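Kenmont Packaging Terms

A word list for describing small retail packaging, with a parser and a set of sorted entries

Contents
Overview
Files
Fields
Normalisation rules
Known problems
Wrapped goods
Licence and contact

Overview

Kenmont is a list of terms used to describe how small household goods are packed for sale. It holds 700 entries in British English, each tied to one parent term. It began as a spreadsheet kept by Isla Pollock while she was rewriting stock records for Ristberg, a wholesaler of stationery and cleaning goods. The records used "packet", "pack", "sleeve" and "bundle" for the same thing, and "box" for nearly everything else.

The list is meant for people who clean up stock records, write catalogue text or build search over either. It covers the outer form of a pack and the material it is made of where that can be told by eye. It does not cover shelf life, recycling codes or transport labels.

Files

terms.tsv holds the entries, one per line, tab separated, UTF-8, Unix line endings.
parents.tsv holds the parent terms and their order.
rejected.tsv holds 147 terms that were proposed and turned down, with a short note on each.
kparse.py reads a free-text description and returns the matching entries.
tests/ holds the checks run before each release.

kparse.py needs Python 3 and nothing outside the standard library. Run it with a file name or pipe text to it:

python3 kparse.py records.txt
cat records.txt | python3 kparse.py -

Input is read one record per line. Lines longer than 1000 characters are skipped and written to stderr. Blank lines are kept in the output so that line numbers match.

Fields

id: a fixed key. Keys are never reused, even after an entry is withdrawn.
term: the form to be printed, lower case, singular.
parent: the id of a parent term, or "top".
variants: other spellings and plurals, split by a vertical bar.
seen: y if the term can be applied from looking at the pack alone, n if it needs the label or the supplier's sheet.
note: free text, often empty.

Normalisation rules

Hyphens are removed before matching, so "shrink-wrapped" and "shrink wrapped" give the same result. Numbers are left alone. A count in front of a term ("2 sleeves") is returned in a separate column and is not used to choose the entry.

Where two entries match the same words, the longer one wins. Where they are the same length, the one listed first in parents.tsv wins. Version 2 changed that order, and output from the first version should not be mixed with it.

Nuno Carvalho's patch for trade abbreviations ("pkt", "bdl", "ctn") is included but off by default. Use --abbr to turn it on. It gives false matches on part numbers from Lorkik, which often begin with "bdl".

Known problems

"Carton" is used for both flat board boxes and drinks packs. The parser returns the first sense only.
"Tube" does not separate rigid from squeezable.
"Blister" matches first-aid goods as well as blister packs. A stop list is planned.
Entries for netting are thin. Marcela Jelínek has a longer set from garden suppliers which has not been merged.

Wrapped goods
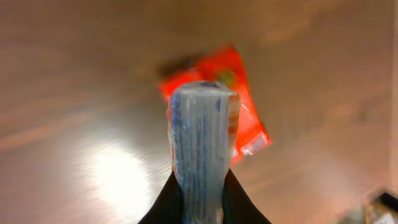
Last modified: April, 16:40, by B. Tichý

Parent term 12, "wrapped goods", takes any item or group of items whose outermost layer is film. Cloudy film is entered as "translucent film", and "clear film" is kept for film that hides nothing. Stripes or colours showing through the film belong to the contents and must not be entered as print on the wrap. If it cannot be settled whether a mark is on the film or under it, leave the print column empty.

Do not enter "bundle" from a ribbed look alone. The term needs separate items that can be told apart, or a supplier's sheet that says so. Otherwise use "wrapped pack".

Film type (polythene, polypropylene, cellulose) is always seen = n.

Licence and contact

The word list is released under CC BY 4.0 and the code under the MIT licence. Credit should read "Kenmont Packaging Terms, Pollock and Tichý".

Send new terms as a plain text file with one term per line and a source for each. Check rejected.tsv first. Svatopluk Říha handles questions about the parser, and corrections to the Kováčik supplier mappings go to Marcela Jelínek.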